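Teleop in sim: wrist view only, or add a fixed camera?
Vustdale Robotics Forum > Teaching by Demonstration

mopboard
I'm collecting demos in simulation by remote control, on the Stirmont build with the cluttered kitchen set. I have 700 episodes so far and I drive almost entirely from the wrist view. My partner on the project wants me to stop and redo a batch with a fixed camera on the screen as well. He says I'm steering on information the policy won't get in the same way. I think the wrist view is enough. Opinions?

kestrel_80
How much clutter? With one mug on a bare counter I'd say wrist only and move on. With a pile of stuff it gets harder to tell what is in front of what.

mopboard
A fair amount. The objects are random, so you get sports gear next to office things. The clip I'm stuck on right now has a basketball close in on the left, a keyboard over a flat brown disk, and a white robotic hand over a big black object on the right. The handle I care about is the small dark one at the right edge of the white panel, just left of my right finger.
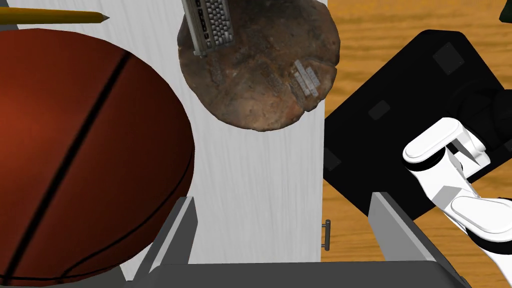 Replies (5)

tin_lathe
I'd add the fixed camera. With the ball that near, your left finger overlaps it and you can't judge the gap from one view. You will slow down every time, and the policy will learn the slowing down.

mopboard
Slowing down near a ball doesn't seem like a bad thing to learn.

tin_lathe
It is if it also slows down when there's no ball. We had 2,689 demos on Praleo and the pauses were all through them. Trimming them afterward took most of August.

kestrel_80
I disagree with tin_lathe on this one. Pauses come from the operator, and a second camera gives you one more thing to look at - mine got longer when I added it. What helped was practice. Throw away your first 16 runs on any new layout and start saving after that.

gribble
Two things from doing this by hand on a real arm before I went to sim. Check your approach angle to the handle. It's mounted vertically, so set the wrist roll before you get close and don't correct it at the last second. And record the fixed view even if you never look at it. You can leave it out of training later, but it's a pain to replay everything to get it back.

mopboard
Recording it without showing it on screen sounds fine to me. I can set that up in Minhas tonight. I'll keep the old episodes and do 80 new ones on the same drawer task, then train on each set separately.

tin_lathe
Use 80 of the old ones for the comparison too, or you won't know what you're looking at.

mopboard
Will do.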